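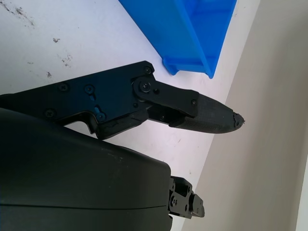 How Do You Pick a Hand for a Robot?

By Despina Zamfir

Your hand is very good at its job. It can hold a potato chip without breaking it, open a stubborn jar, and find one particular coin in a pocket full of other coins and lint. It came free with your arm and you never had to choose it from a catalog.

Robots have no such luck. Somebody has to pick a hand for them, bolt it on, and then spend weeks finding out what is wrong with it.

At the Brodbridge workshop, that somebody is usually Wilmer Giraldo. He tests robot hands. His desk has more screwdrivers on it than pencils, and he once spent an entire Sunday teaching a very expensive arm to pick up a sponge. (The sponge won.)

First, a word about words

Engineers call a robot's hand a gripper, or sometimes an end effector, which sounds like a villain. A gripper can look a lot like a hand, with several fingers and joints that bend. It can also look like a pair of salad tongs, or a suction cup, or a small balloon full of coffee grounds. All of these pick things up. They just disagree about how.

The parts that close on an object are called fingers even when they look nothing like fingers. The place where the gripper joins the arm is called the wrist. Engineers do borrow the good words when they can.

The tongs kind

The simplest gripper has two fingers that open and close. That's the whole trick. It squeezes from both sides and lifts.

Don't be rude about tongs. With only one motion to worry about, there is less to program and less to break. If you want to move the same box from the same spot to the same other spot all day long, tongs will do it and never ask for a raise.

Trouble starts when things get odd. A tennis ball touches flat fingers at only a couple of small places, so it can roll out. A wet bar of soap shoots across the room. A plush rabbit squashes down to half its size before the fingers get any hold on it, and then it looks at everyone in that way plush rabbits have.

The hand kind

A gripper with several jointed fingers can wrap around things. It can hold a ball from many sides at once. It can pinch, hook, or cradle.

It also has a great many more ways to get confused. Every joint needs to be told where to go. Bend one finger a little too soon and it knocks the object over before the others arrive. Wilmer's list of things knocked over is 3 pages long and he has stopped adding to it.

"People see fingers and think it will be clever," says Lizeth Arboleda, who writes the programs that move the hands. "Fingers are just more parts waiting for instructions. The clever bit is my problem."

What do you test with?

The answer is groceries, mostly.

A good test needs objects that are awkward in different ways. You want something hard and something squishy, something heavy and something that weighs almost nothing. Shiny objects are useful because cameras have trouble with them. See-through objects are worse, and so the testers are very fond of them.

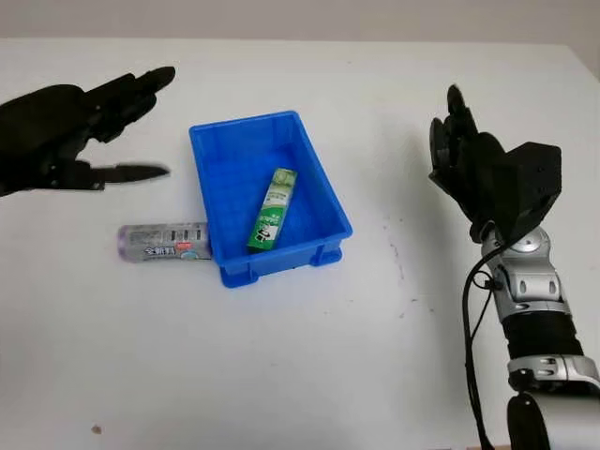 Wilmer likes to begin with a question so easy it sounds like a joke: can the hand get to the thing at all? An object sitting in the middle of a bare table can be reached from almost any side. Put it inside a bin and now there are walls in the way. The long green and white box lying in the blue bin is a good example. It rests diagonally, with one end propped up, so a hand has to come down from above, miss the rim, and still leave room for its fingers on both sides of the box. The clear bottle next to the bin has its own trick. It's lying down, with its neck right up against the bin, so that end is a poor place to grab. You would simply reach for the other end, or roll it toward you. You'd do this while talking about something else. A robot needs to be told that rolling is even a thing.

One hand or two?

Some robots have two arms. This sounds twice as good, and on certain days it is. One hand can steady a bin while the other reaches in. One can pick something up and pass it across, which saves the robot from stretching like somebody trying to get the last dinner roll without asking.

But two arms can also bump into each other. Each one has to know where the other is at every moment, elbows included. Lizeth's program checks for this many times a second. Before it did, the arms at Brodbridge gave each other a high five that cost $462 to repair.

Where should the eyes go?

A robot can have cameras in surprising places. You might put one up high, where a head would be. From there it can see the whole table and both hands, just as you can when you look down at your desk. What it can't see very well is anything behind the hand, because the hand is in the way.

So you might put another camera on the wrist. A wrist camera gets a close view of the fingertips, right where the grabbing happens. Then again, it can see hardly anything else. Imagine trying to tidy your room while looking through a toilet paper tube taped to your arm. (If you try this, use removable tape. Wilmer has advice about the other sort.)

The testers run the same job with the high camera only, then with the wrist camera only, and then with both together. Both together usually wins, but it means more pictures for the computer to think about, and sometimes it thinks so long that you could have gone and made a sandwich.

Keeping score

Trying a gripper once tells you very little. Maybe it was good. Maybe it was lucky. Stepan Yurchenko, who keeps the scores, wants each job repeated 48 times with every hand, and he won't be talked down to 47.

For each try he writes down whether the object was lifted, whether it was dropped on the way, and whether it ended up in the right place. He has a separate column for "other." Last October "other" included a lemon that rolled under a cabinet and remained there until it was found by smell.

In one long comparison, Stepan's team ran 764 tries. The two-finger gripper did better with boxes. The hand with more fingers did better with fruit and bottles. Neither of them could manage a single playing card lying flat on the table, and you may find that comforting.

Fingertips wear out

There is one more thing to check, and it's dull, so people forget it. Fingertips get worn. They press and scrape and bump into bins all day long, and small bits chip off. A chipped tip doesn't touch things the way a fresh one does. A hand that was excellent at boxes can become so-so at boxes, and it's easy to blame the program. Lizeth has been blamed this way and would like it known that she has kept a record.

The rule at Brodbridge is now to look at the tips before each set of tries. If you compare an old pair of fingers with a new pair, you might only be finding out which pair is older.

Try it yourself

You can run your own gripper test at the kitchen table. You'll need kitchen tongs, a pair of oven mitts, two spoons, and a bin or mixing bowl.

Pick five objects that are all different. A sock, an orange, a small box, an empty plastic bottle, and a coin would do nicely. Ask before you use anything that can break.

Put one object beside the bowl. Using only the tongs, move it into the bowl. Do this ten times and write down how many times it worked. Now do the same with the mitts, and then with a spoon in each hand.

Next, start with the object inside the bowl and try to get it out. See whether your scores change.

For the hard version, close one eye. For the very hard version, close both and have a friend give you directions, such as "left a bit" and "no, your other left." Your friend is now the camera and the controller, and may become bossy.

Write down the drops as well as the wins. Stepan would want me to mention that twice, so: write down the drops. And if the coin beats you every time, try it again with a sheet of paper under it and see what your tongs can do with the paper.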